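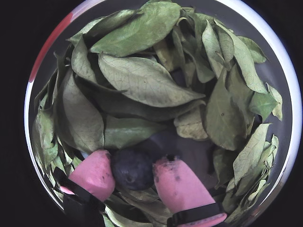 Issue 80, page 5

HOW TO SHARE A SORTING BENCH WITH A GRIPPER
by Elaine Sampaio

At Evwood we pack dried leaves, and things that aren't leaves get in with them. Finding those things used to be a job for fingers. Now it is a job for two pink pads and whoever is on shift, and the second half of that arrangement is what this page is for.

Before you start

Tip the leaves into the round tub loosely. Do not press them down to save a trip. We all did it on our first Friday, and Henok Tefera's shift spent the afternoon picking crumbs out of a tub that should have held bay.

Look at the pads. Smudges and specks are normal, and scrubbing them off every hour will not get you promoted. A pad that has slid under its black band is another matter. Stop and reseat it.

Running a tub

1. Bring the gripper in at the near side of the tub, fingers open. Going straight down the middle breaks the big leaves, and the big leaves are what people pay for.

2. When the pads have something round and dark between them, check that both are touching it before you close. One pad touching is a nudge. Nudged things go to the bottom, where you will meet them again.

3. Close slowly. Slower than that.

4. Lift, drop it in the reject tray, and write down what it was. "Thing" was accepted until September. Rafia Usmani reads the sheets now and would like nouns.
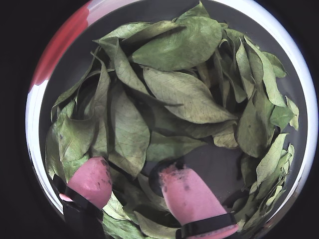 5. Go back in for a second look. Part the leaves until you can see a bit of the floor of the tub, then move along. If all you ever see is leaves, you have inspected the top of a tub.

6. After 2 clean passes, send it on. A third pass mostly makes dust.

What changes for you

The Dusix people told us the system would free us up for higher-value work. So far the higher-value work is watching it, which is harder than it sounds after lunch. Swap seats every hour, even if you feel fine - you always feel fine right up to the tub you can't remember.

Your hands will thank you. Mine stopped cracking by the second month, and I no longer smell like soup on the bus. What I do miss is the talking. Four of us used to stand at that bench, and now it's one chair and a screen, so we moved the chair to face the packing line. It took an extension cord and some 80 emails.

Keep a tub a day for hand sorting. Danish Dogar fought for this one and he was right. New starters need to know what a stem feels like before they can spot one on a screen, and the gripper does have its days off.

Fault codes are taped inside the cabinet door. If you get 2298, call Sivaprasad Unnithan and don't touch the reset. He can tell.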